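工单中心 > 仿真平台 > 末端执行器 > 夹爪对比测试

标题:厨房岛台场景,Bedo 与 Tamuno 两套夹爪控制器抓取软质食物时指尖抖动、提前闭合
优先级:中
组件:Skuvton 仿真环境 / Britum 臂体模型
状态:已定位,待合并

一、问题描述

在 Skuvton 的厨房岛台场景里对比两套夹爪控制器。臂体统一用 Britum 模型,任务为从平底锅内夹取食物并移到盘中。Bedo 控制器在接近段末尾出现指尖高频抖动,Tamuno 控制器不抖,但经常在指尖到达目标之前闭合,夹空后仍上报“抓取成功”。

两者用同一份任务脚本、同一组随机种子,每套跑 100 次。换成硬质方块后两种现象都消失,换回软体食物后复现。物理步长、渲染频率均未改动。

二、环境

仿真步长:2 ms
控制器循环:与仿真步同步,未开异步模式
夹爪:平行两指,默认指尖摩擦参数
食物资产:软体近似,碰撞体为多个凸包拼接
锅体资产:锅沿为单独碰撞网格
场景随机化:食物种类、餐具种类与摆放位置、视角均打开

三、复现步骤

1. 加载岛台场景,锁定种子 3630,关闭光照随机化。
2. 手臂回零位,执行接近轨迹,在指尖进入锅沿上方后暂停。
3. 导出当前关节角、指尖位姿、目标碰撞体列表和接触对列表。
4. 单步推进,每步记录指令开度与实际开度。
5. 切换控制器,其余不动,重复第 2 至 4 步。
6. 打开食物与餐具随机化,再跑一轮,检查现象是否依赖具体目标。

接近段截图两张,布局和视角不同,夹爪都在黑色锅的食物附近:

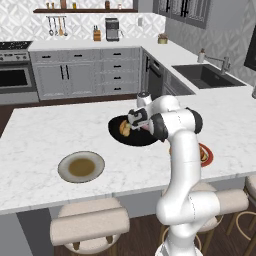
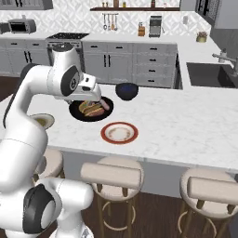

四、日志摘录

Bedo,种子 3630:
[step 641] approach dist_ok=0 contact=0
[step 652] approach dist_ok=1 contact=0
[step 663] approach dist_ok=1 contact=1 pair=(finger_L, food_hull)
[step 664] approach dist_ok=1 contact=0
[step 665] approach dist_ok=1 contact=1 pair=(finger_L, food_hull)
之后接触标志逐步翻转,直到超时。

Tamuno,种子 3630:
[step 650] approach dist_ok=0 contact=0
[step 663] close trigger=contact pair=(finger_R, pan_rim)
[step 671] lift result=success
触发闭合的接触对是右指与锅沿,目标食物没有出现在接触对里。

五、排查过程

1. 先怀疑关节阻尼。把腕部阻尼翻倍,Bedo 的抖动频率下降,幅度没变。恢复原值。
2. 换积分器,无改善。
3. 关闭软体近似,改用单一凸包。Bedo 不再抖动,Tamuno 仍提前闭合。说明两个现象不是同一原因,分开处理。
4. 核对 Bedo 的接触回调。控制器每收到一次接触就后撤一小段,再按距离误差推进,没有滞回。拼接凸包的接缝处法向不连续,接触标志在相邻步之间来回跳。
5. 核对 Tamuno 的闭合条件。代码只判断“任一指有接触”,不检查接触对象。锅沿、盘沿都能触发。
6. 检查“抓取成功”的判定。用的是抬升高度,取的却是夹爪自身的位姿,与食物无关。此条对两套控制器都有影响,之前的成功率表全部作废。
7. 把视角切到手臂另一侧复看,接触时序逐步一致,排除渲染视角对控制链路的影响。
8. 检查夹爪工具坐标系。Britum 模型的指尖偏移与配置文件一致,没有坐标系错误。

六、处理

Bedo:接触标志加滞回,连续若干步保持同一状态才允许切换;后撤量改为可配置,默认关闭。
Tamuno:闭合触发增加接触对过滤,只接受目标物体 ID;锅体和餐具的接触单独记为碰撞事件,不再触发闭合。
公共部分:成功判定改为读取目标物体的位姿,并要求抬升阶段两指都与目标保持接触。
资产:食物凸包接缝暂不改,另开工单。

七、验证

种子 3630 重跑。Bedo 从 step 663 起接触标志保持为 1,正常进入闭合段。Tamuno 在同一步只记录一条锅沿碰撞事件,继续下探,随后以目标食物触发闭合。

硬质方块回归通过。食物随机化那一轮还没跑完,排在周六的夜间队列。旧成功率表已从对比页面撤下,新表出来之前不要引用两套控制器的优劣结论。

八、遗留

a. 滞回步数目前写死,换步长时需要同步修改,应改成按时间配置。
b. Tamuno 的目标 ID 来自仿真真值,上真机前要换成感知输出,过滤逻辑届时重测。
c. 锅沿碰撞事件偏多,接近轨迹的下探角度可能需要调整,由轨迹组确认。
d. 日志里左右指命名与 Britum 文档相反,不影响结果,随下个版本一并改。

合并请求已提交,等待评审。夜间队列结果出来后在本单追加,不新开。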